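Suche nach Themen, Autoren Los

Klingelt doch einfach
April – von Suha Kassab
4 Kommentare 1.112 Mal geteilt

Letzte Woche hat es geklingelt und ich habe mich erschrocken. Mitten am Nachmittag, kein Paket erwartet, keine Ablesung angekündigt. Mein erster Gedanke: wer ist gestorben. Es war Dima Matar, der in der Gegend war und einen Kaffee wollte. Mehr nicht.

So weit sind wir also. Ein Freund steht vor der Tür und man denkt an Todesfälle.

Als Kind kannte ich das anders. Besuch kam, oder er kam nicht. Meine Mutter hatte immer eine Packung Kekse im Schrank, die wir nicht anrühren durften, die war für »wenn jemand kommt«. Und es kam dauernd jemand. Manche blieben zehn Minuten, manche bis nach den Nachrichten, und wer zur Essenszeit da war, bekam halt einen Teller.

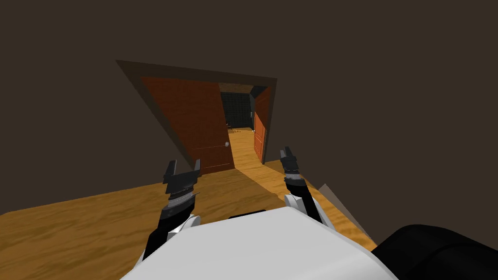
Heute: Terminumfrage. Ich habe mit zwei Freundinnen 3 Monate lang versucht, einen Abend zu finden. Wir wohnen alle in derselben Stadt! Erst ging es bei der einen nicht, dann war meine Kleine krank, dann hatte die Umfrage jemand gelöscht und wir mussten von vorn anfangen. Am Ende saßen wir da und waren so froh, dass es geklappt hat, dass wir die halbe Zeit über das Terminfinden geredet haben. Dann musste die erste los.

Mich stört daran gar nicht mal der Kalender. Jeder hat einen, ich auch, ohne wäre ich verloren. Mich stört, dass Freundschaft jetzt aussieht wie ein Zahnarzttermin. Mit Erinnerung am Vortag. Und mit dem gleichen schlechten Gewissen, wenn man absagt.

Dazu das Aufräumen. Wer sich ankündigt, der wird bekocht und bekommt ein sauberes Bad, und genau deshalb lädt man ihn dann nur zweimal im Jahr ein. Dima saß bei mir zwischen Wäsche und einem halben Puzzle. War ihm egal. War mir nach fünf Minuten auch egal, und das will bei mir was heissen.

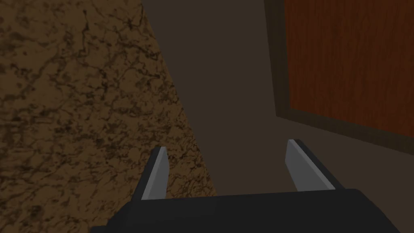

Und wenn es gerade wirklich nicht passt? Dann sagt man das an der Tür, freundlich, in einem Satz, und der andere geht wieder. Das haben unsere Eltern auch überlebt.

Mir ist klar, dass das nicht für alle gilt. Wer Nachtschicht hat, will mittags schlafen. Wer allein lebt und ungern öffnet, hat vermutlich gute Gründe dafür. Und es gibt den Typ Besucher, der nicht merkt, wann Schluß ist – den gab es früher auch, mein Onkel war so einer. Den hat meine Mutter irgendwann mit dem Staubsauger vertrieben. Ging.

Aber bei den anderen, bei denen man sich freuen würde: warum eigentlich nicht? Wir schicken uns den ganzen Tag Fotos und Sprachnachrichten, wissen wer gerade was isst, und trauen uns nicht in den zweiten Stock hoch. Verstehe ich imer weniger. 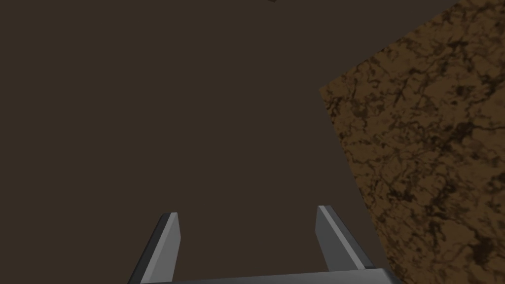 Zwei graue Greiffinger, weit offen. Rendering.

Ich hab jetzt wieder Kekse im Schrank. Die Kinder dürfen nicht dran, großes Geschrei. Und nächste Woche klingel ich selber irgendwo, bei wem, sag ich nicht.

4 Kommentare anzeigen Teilen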